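Section 6: Torn pads, snags and the fault that doesn't show up as a fault

If you've skipped straight to this section, you're probably holding a Gukberg hand-held that has started dragging fabric around, or letting go late, or pulling little tufts out of things it used to pick up nicely. Mine did all of those before I worked out what was going on. The software side (calibration, pairing, getting Plotbridge to recognise the tool) is in Sections 3 and 4, and I'd ask you to leave all that alone until you've been through the steps below. I didn't, and I recalibrated a perfectly good gripper four times in one afternoon.

6.1 What went wrong on ours

We'd been running soft-goods picks on the MacLeod bench since February. Gloves, cloths, socks, that sort of thing. Somewhere in there the release errors started creeping up. The jaws would open, Plotbridge would log "released", and the item would still be hanging off one pad by a few fibres. The tool has no way of knowing that. It reads jaw position and nothing else, so as far as the log is concerned, open means let go.

I pulled the records once I got suspicious. The pad set had 2,319 cycles on it, well under the 3,000 where the maintenance sheet tells you to swap, and the first late release I could find was at 831. So we'd been collecting bad releases for a very long time with a nice green tick beside every one of them. Emilian Stanciu went back through the lot and flagged 317 runs we can't trust. That was not a fun email to open.

The cause was wear on the inner edge of the pads. Once the lining tears, the torn bits lift up into little flaps, and the flaps behave like hooks. Smooth objects don't care. A fluffy glove cares a great deal! And every snag pulls the flap up a bit more, so it gets worse quickly after it starts.

CAUTION: Don't yank a snagged item free while the jaws are powered. The controller sees the movement as a slip and may close again to catch it. I got the side of my thumb nipped this way. It's a pinch and a swear word on fabric settings, but the same thing at full force would be a proper injury. Power off, then untangle.

6.2 Checking the pads

You'll want good overhead light and something soft and fuzzy that you don't mind losing a bit of fluff from. Allow ten minutes the first time.

1. Open the jaws fully and leave them open. Wait for the status light to go steady.

2. Switch off at the handle and unplug the lead. Both, please. The switch on its own leaves the jaw controller awake for a while.

3. Look down the inner edge of each pad, then turn the tool over and look from the other side. You're after anything ragged: flaps, nicks, frayed bits, crumbs stuck in the edge. Check the lower end of the pad as well as the top. I missed the lower end twice.

4. Run a scrap of fleece along each edge from bottom to top, then top to bottom. If it catches in either direction, the pad fails. There's no "catches a little" category, I tried having one and it only led to arguments.

5. Pick off any loose debris with tweezers. Don't pull on the lining itself, and don't trim a flap with a knife (see the note in 6.4).

6. While you're in there, look over the brass threaded inserts in the links. They should sit square in the plastic, with nothing wound around them. Stray thread loves to wrap itself around a joint and you'll feel it later as a stiff jaw.

7. Plug in, power up, and lay your fuzzy item flat on the bench. Bring the open jaws down over it so there's a pad on either side. Don't close yet. Stop and look at where the pads are relative to the material, then close, lift a few centimetres, lower, and open.

8. Lift the tool straight up. The item should stay put on the bench. If it comes with you, even for a moment, write it down as a fail.

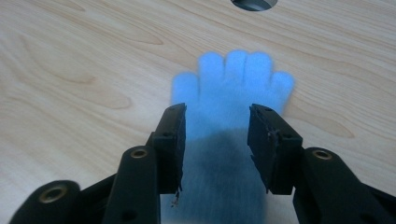 Siham Chidiac read a draft of these steps and wrote back that I'd got the order wrong: she'd do the fleece wipe before the power-off look-over, on every shift, and only open up the full check if it catches. Her argument was that people will do a thirty-second wipe and they won't do a ten-minute inspection, and if the manual asks for the long one daily we'll end up with neither. She also said, a bit pointedly, that "a cycle count tells you how busy the gripper has been, and that's all it tells you."

She's right about the wipe, so the routine we use now has it at start-up, with the tool still unplugged from the night before. I've kept the full check where it is for once every few days, or any time the wipe catches, or after anything scratchy has been through the jaws. I do still like having a cycle count, if only to give me a nudge.

6.3 Changing the pads

NOTE: Change both sides together. A new pad facing an old one will close crooked, and you'll be chasing an alignment problem that you made yourself.

1. Jaws open, power off, lead out, same as before.

2. Back off the pad screw on the left jaw and slide the pad away from the link. If it won't move, don't lever against the link arm. It's plastic and it will crack. Warm the pad in your hand for a minute and try again.

3. Clean the seat with a dry cloth. No solvent. Tormod Moen used brake cleaner on one and the new pad never sat flat on it.

4. Slide the new pad on until it stops, with the flat face toward the centre, and do the screw up finger tight plus a quarter turn.

5. Repeat on the right.

6. Close the jaws slowly by hand and check that the pad tops meet at the same height. If one is proud of the other, loosen it and reseat it.

7. Plug in, power up, and run the zero routine from Section 4.2. You do need it this time, because new pads are thicker than old ones.

8. In Plotbridge, start a new pad record. Don't just reset the counter on the old one! If you reset it you lose the history, and the history is how we found our problem.

CAUTION: Keep your fingers clear during the zero routine. The jaws close all the way at the end with no beep beforehand. I've asked for a beep.

6.4 Things I've been asked

Can I trim the flaps off and keep going? I tried it. It buys you a day or so, and then the cut edge tears further in. I don't do it any more, apart from finishing out a session on hard objects where snagging isn't a worry.

Can I tape over the edge? Please don't. Tape creeps, the glue picks up lint, and now you've got a sticky gripper as well as a torn one.

Are the Nundotex pads any better? They've lasted longer for us on fabric, though they're slippery on anything glossy. We keep a set for soft goods and swap back for the rest. The screw is the same. The thickness isn't, so it's the zero routine again every time.

What do I do with runs I've already recorded on bad pads? Flag them, don't delete them. In Plotbridge, open the pad record, choose the first cycle you're unsure of, and mark everything after it as "release unverified". Then have somebody watch the last few seconds of each one. It's dull work. Emilian split his into batches with long coffee breaks and I'd recommend the same.

Who do I tell? On our bench, Shirley Melnyk keeps the fault sheet, and a torn pad goes on it even if you've already changed it. Write the cycle number, which side tore, and what you were picking up at the time. Bag the old pads and leave them with the sheet.

Next up is Section 7, stiff or uneven jaws. If you found thread around a joint at step 6 of the check, start at 7.3.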